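## 3. Materials and Setting

### 3.1 Garments and surfaces

The garment set was drawn from the ordinary laundry of the participating households in Dendholm and Ustitz. Each household was asked to fold what it would have folded anyway, on whichever surface it normally used. This produced 1,047 folding episodes, of which 463 took place on a bed, 349 on a table, and the remainder on a sofa, a floor mat or the lap of the person folding.

T-shirts form the largest single category. They are also the category in which households differ most. Some fold in thirds around an imagined center panel, others bring one side over the other and then fold the length in half, and a few roll. The method was never prescribed. Where a household used more than one method, the episodes were coded separately under the scheme described in Section 3.3.

Beds raise two problems that tables do not. The first is compliance: the mattress yields under the hand, and a fold pressed into it tends to reopen when the hand is lifted. The second is visual. Bedspreads in the sample are frequently patterned, and the outline of the garment has to be found against that pattern. Plain black shirts on a densely printed spread give a clear edge along most of the hem, while printed shirts on plain spreads are harder to score at the sleeve, where the cloth lies double. The spread in Figure 2 is typical of the patterned group, with pink roses and green leaves on a dark green ground and a border band of gold and cream along one side.

We recorded the starting state of each garment on a 3-point scale: bunched, partly spread and spread. A garment was scored as spread when the body panel lay open on the surface, whether or not the sleeves had been straightened. Folded or tucked sleeves were noted as a separate variable, as they account for a large share of the corrections made later in the fold. The position of the collar was noted relative to the person folding – near, far, left or right – and the neck tag, when visible, was used to confirm it.

Large chest prints were initially treated as noise. During pilot coding in November it became clear that several participants used the print as a guide, aligning the first fold with its outer edge even when this left the two halves unequal. The presence and placement of a print were therefore added to the coding sheet, and the pilot episodes were coded again from the beginning.

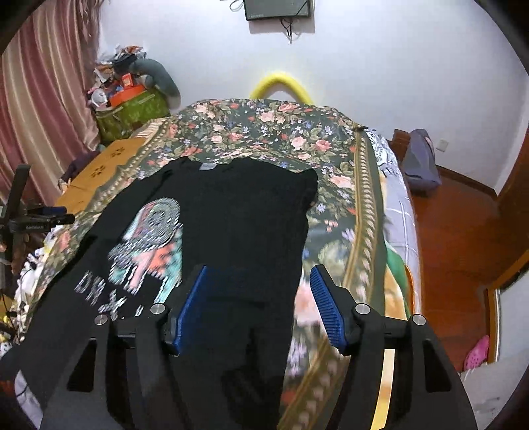 **Figure 2.** Black T-shirt with a large printed graphic, spread on a bed with a floral bedspread. Starting state: spread. One sleeve scored as folded.

### 3.2 Room conditions

No furniture was moved for the study. Bedrooms were used as found, with curtains, bags and televisions left in place, and lighting was left to the household. We logged whether the bed could be approached from one side or from both. Single-side access was associated with longer reaches across the garment and with a habit of turning the shirt instead of walking around it.

Surface height was measured from the floor to the top of the bedding with the mattress unloaded. Where several layers of bedding were present, only the uppermost was recorded as the working surface. Loose layers were a frequent cause of unintended movement, as pulling the hem toward the body could drag the spread with it. Such episodes were retained and flagged.

### 3.3 Coding

Each episode was segmented into spreading, side folds, length folds and placement. Segment boundaries were marked at the moment the cloth was released. Two coders worked independently using the Jivudon annotation sheet, with disagreements settled by joint review. Smoothing strokes were counted within the segment in which they occurred – most fall in spreading – and a stroke was defined as one continuous pass of the hand over the cloth, in any direction.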